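Fluvalus Household Textiles Word List

Version: 14
Last revised: 29 Jun 2021
Maintainers: Amna Khattak, Soledad Beltrán

Summary

Fluvalus is a plain-text list of English names for household textiles, with regional variants, spelling variants and short definitions. It covers clothing, bedding, bath linen and kitchen cloths. The list holds 1,000 headwords, of which 846 have a checked definition. The remaining entries carry the status "draft" and should be left out of published work.

Files

terms.tsv — one headword per line, tab separated, UTF-8
variants.tsv — regional and spelling variants, keyed to headword ID
sources.txt — source codes and full titles
CHANGES — revision notes by version

Fields in terms.tsv

id: integer, never reused
headword: singular, lower case, Australian spelling
plural: given only where irregular or where the singular is rare
category: clothing, bedding, bath, kitchen, other
definition: one sentence, 168 characters at most
status: checked or draft

Paired items are entered in the singular ("sock", "glove", "mitten") with the flag P in the notes column. Items with no everyday singular ("trousers", "tights") are entered in the plural with the flag T. The part names "cuff", "leg", "heel" and "toe" have their own entries and aren't repeated under each garment.

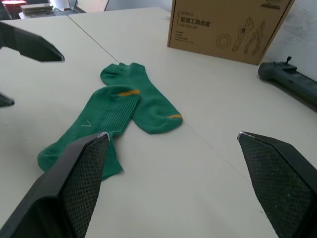
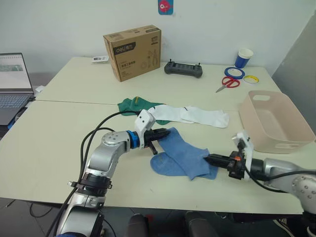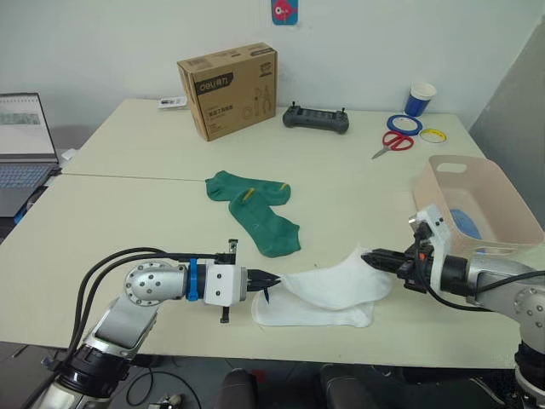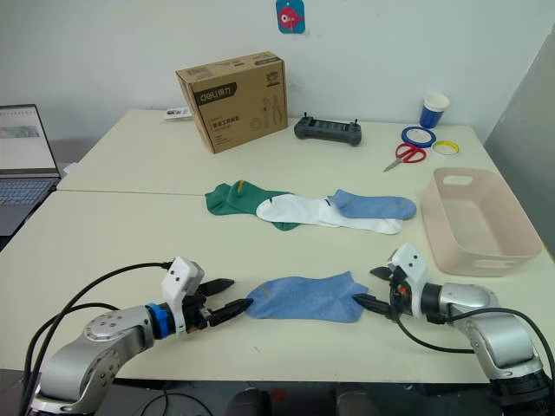

Socks, category clothing, flag P.

Colour words are not part of a headword. "Grey blanket" is rejected at import; "grey" may appear in a definition only where the colour is part of the meaning. Brand names are rejected unless they have passed into general use in lower case.

Regional variants

Region codes are AU, CA, NZ, UK and US. A variant with no code is recorded in all five. "Doona" is the headword and "duvet" and "comforter" are variants, with a note that "comforter" may also mean a quilted cover without a removable case. "Face washer" is the headword for "washcloth" and "flannel". Canadian users who want "duvet" as the preferred form should run the Raditz script with the option region=CA, which swaps headwords and leaves the IDs alone.

Known problems

"Throw" and "rug" overlap in AU usage and both definitions need work.
The Swati import in February left duplicate IDs in the kitchen category. These were removed in version 14, but older copies still have them.
"Manchester" as a collective noun has no variant record for CA.
Mamach readers fail on the trailing tab in variants.tsv. Strip it before loading.

Corrections

Send the headword ID, the proposed text and one printed source. Khattak handles clothing and bedding; Beltrán handles everything else. Proposals with no source are held as draft until one is found.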